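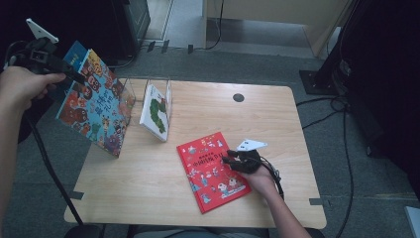
A **book stand** is a support that holds a book upright or at an angle, so that the cover or the open pages can be seen without hands. It is used in libraries, shops, kitchens, schools and homes. The oldest types were made for reading heavy books, but many stands today are made only for display. A clear acrylic stand is common for picture books, and a bright blue cover with large Chinese characters, leaning slightly in such a stand, can still be recognized from the other side of a room. Stands for reading and stands for display are often sold under the same name, and this causes some confusion in catalogs.

## Names

In English the words *book stand*, *book rest*, *book holder* and *easel* are used with little difference. *Lectern* is normally kept for a tall piece of furniture at which a person stands to read aloud. *Cradle* is the word of libraries and museums for a support which carries both halves of an open book. A *bookend* is a different object. It keeps a row of books from falling and does not show any single one of them.

## Main types

### Display stands

A display stand has a back rest and a front lip. The book is usually closed, with the cover to the viewer. The lip must be deep enough for the thickness of the book, but when it is too high it hides the lower part of the cover, where the name of the publisher is often printed. Small display stands are bent from one sheet of plastic or from wire.

### Reading stands

A reading stand holds the book open. Most models have two arms or clips which press on the pages. The angle can be changed on the better models, by a row of slots or by a hinge. Cooks and musicians use heavier kinds, and for sheet music there exists a separate tradition of stands with long legs.

### Folding stands

The folding stand made of two crossed boards is known in many countries. It is often cut from a single piece of wood, so that the hinge is part of the boards and no metal is needed. The *rehal*, on which the Quran is placed for reading, is the best known stand of this form.

## Materials

Wood, metal and plastic are the usual materials. Wood is heavy and stable but takes more place on a shelf. Wire is cheap and can leave marks on soft covers. Acrylic lets the cover be seen completely, but it gets scratches and collects dust by static electricity. It should be cleaned with a soft damp cloth, and cleaners with alcohol should be avoided because they can produce fine cracks.

## Use with children's books

Young children who do not read yet choose a book by its cover and not by its spine. For this reason many school libraries turn some of the books to the front. The librarian Jae-hoon Cheon, who arranged the children's room in Ploldale, recommended changing the displayed titles every 2 weeks and placing the stands no higher than the eyes of a child of 6. The room has a collection of 3,000 books, of which up to 100 are shown with the cover forward.

## Care of books

A closed book should not lean strongly for a long time. The weight of the pages pulls on the spine, and the block of pages can become loose from the cover. Large, thin picture books may also bend if the back rest is much narrower than the book. Strong sunlight changes the colors of a cover, and red and yellow inks usually fade first.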